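Search this site Enter keywords Go

Budget for the Table, Then the Robot

By Keabetswe Kruger
Thursday, October 12, 2023

14 comments 25 shares

Every October the same email lands in my inbox, from a different small shop each time. They've got some money left, they've fallen for an arm in a catalog, and would I please tell them whether it's a good one? And every October I write back and ask what it's going to pick up. You'd be amazed how often the reply is another link to the arm.

I get it, I really do. I was the same at Binley, where I bought my first one. I could have told you the reach and the payload in my sleep, and I hadn't given one minute to the bench, the fixtures, or the little trays the parts would sit in (we ended up paying for those out of the coffee money, more or less). So my opinion, and I'll happily argue it with anyone who sells these things for a living, is that you should spend your first weeks and your first dollars in simulation. Put a table in there. Put a mat on it, mark where the part should go, drop a box somewhere awkward, and see what the arm has to do to get around. 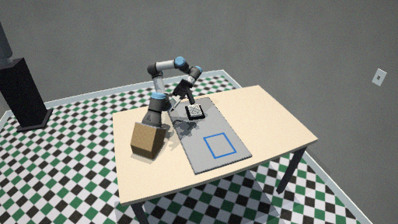

Now, the sales rep from Vedatov will tell you that's a nice extra for later. Of course he will! Nobody earns a commission on a customer who goes home to think. But the quote I had from them last spring had a line for "integration" with 1,000 dollars next to it and not a word on what it covered, and when I asked, I got a very friendly phone call and still no list. Stodholm were better. They wanted to know the size of our table before they'd talk price, and I nearly hugged the man.

What I like about a simulated cell is that it makes you decide the dull stuff early. Where does the base go, on the table or on its own pedestal? Which side do the parts come in from? How much bare surface do you want left over for a person to lean on with a clipboard? You can shift a pedestal on a screen in an afternoon. Shift a real one and you're paying for anchors, cable, and somebody's Saturday — ask me how I know.

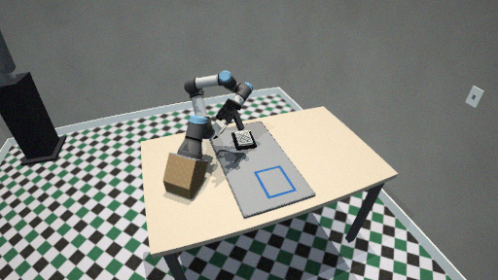 Do you need to own the robot before you can start planning like this?
You need its dimensions and a decent model of it, and most sellers will hand those over if you ask before you've signed. Ask for the gripper model as well, as that's the one people forget.

The gripper is where I see the most money wasted, by the way. People budget for one and then find their work comes in two shapes, something flat and low and something chunky, and the fingers that suit one are a pain with the other. We put 2,000 dollars aside for grippers on the Chatzigeorgiou job and spent every cent of it, and I'd set aside the same again tomorrow. I'd sooner take a cheaper arm and have two sets of fingers in the drawer.
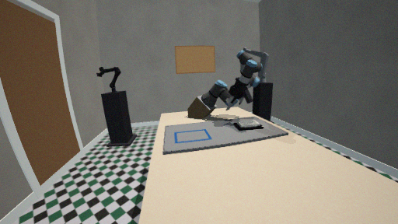

Vol. 12, No. 10

Then there's the question of the second arm. Everybody wants a second arm. It looks wonderful on the plan and it makes the boss feel the future has arrived, and in my experience it spends its first year parked. If your one arm is waiting on parts, a second will wait right next to it, at twice the service contract. Run the job with one until you can say exactly which step is slow, and write that step into the purchase request in plain words.

And please keep some money back. I hold 25 percent now, which my own finance people think is ridiculous, and we have a lovely fight over it each fall. They want every dollar assigned to a line before the year starts. I want to be able to buy a different tray in week 12 without filling out a form. So far I'm winning, though they've asked for another meeting.

Share this Print Email a friend 14 comments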